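The Festival Author as Oracle

By the time Gervásio Evangelista reached the stage at Drukthorpe, the 300 seats had been filled and the moderator had already called his novel "necessary" twice. I had read it on the train. I would have called it long.

Fjeld is set in a drowned republic where citizens rent their memories from the state. It runs to 27 chapters, and in 2 of them something happens. The rest is argument, most of it delivered by a retired judge who sounds a lot like Evangelista does in interviews. He told the audience that fiction can say what newspapers can't. Maybe so. But he writes a newspaper column too, and the column says the same things in fewer words.
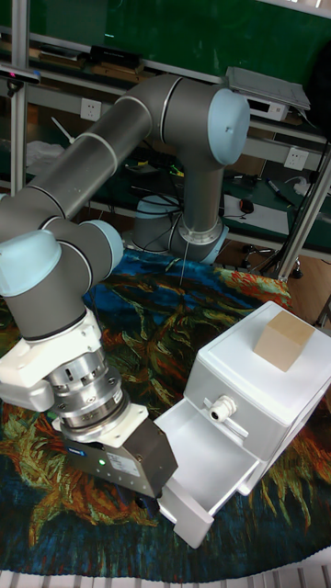

What bothers me is how little we now ask of a political novel beyond agreeing with it. His publisher, Daslow, sells Fjeld as a warning. A warning to whom? The people who paid to hear him that evening didn't look like they needed one. They nodded — often before he had finished the sentence.

His first book, Pistlow, was a different thing. It followed a ferry clerk who informs on her neighbors because she is bored, and it never told me what to think of her. The opening print run was 50 copies. I still have mine, and I lent it out in September to a friend who hated it.

Evangelista says the next one will be "more direct." He took no questions after that.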